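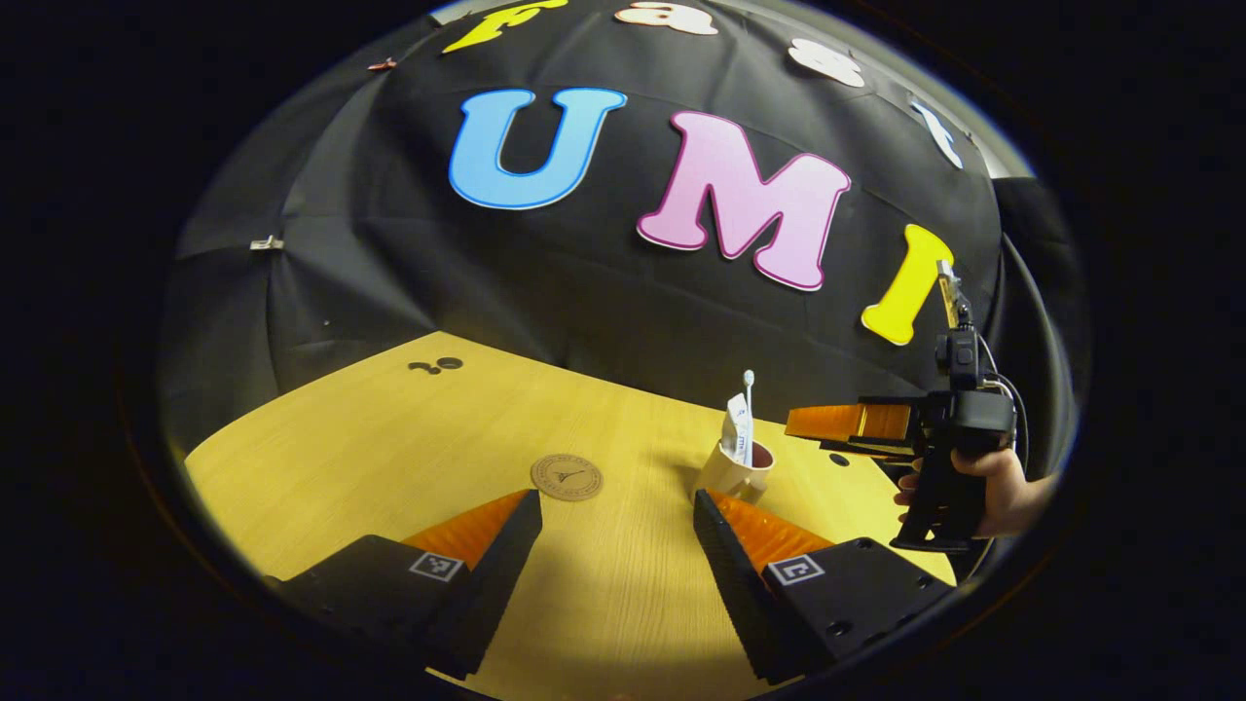
3. Report on the June open day

Desmond Doucet reported. The hand-held gripper table ran from 10 a.m. until we closed the doors. Visitors took turns with the two grippers at the table with the mug, the toothbrush and the cork coaster. Almost 70 people signed the sheet, and 17 of them left an address for the fall sessions.

Points raised:

The explanation at the start was too long. Bernadette Wojcik asked that it be cut to a few sentences and that people be handed a gripper sooner. Agreed.

Children found the handle heavy after a few minutes. Desmond will ask Skirkstead if they have a lighter one to lend.

The line reached the stairs before lunch. Next time we will give out slots of 30 minutes – Bernadette to draw up the sheet.

Several visitors asked to see a robot arm do the same job on its own. The Fekby group has offered to bring theirs, but needs a bigger table and its own power outlet. Left open until we hear from the building office.

The foam letters are to be kept for next year. They are in the closet by the copier.

4. Costs

The day cost $900, with the Kowalczyk van hire still to come in. Approved as it stands.

5. Visit to Buledholm

Put off to the next meeting. Desmond to send the parking details before then.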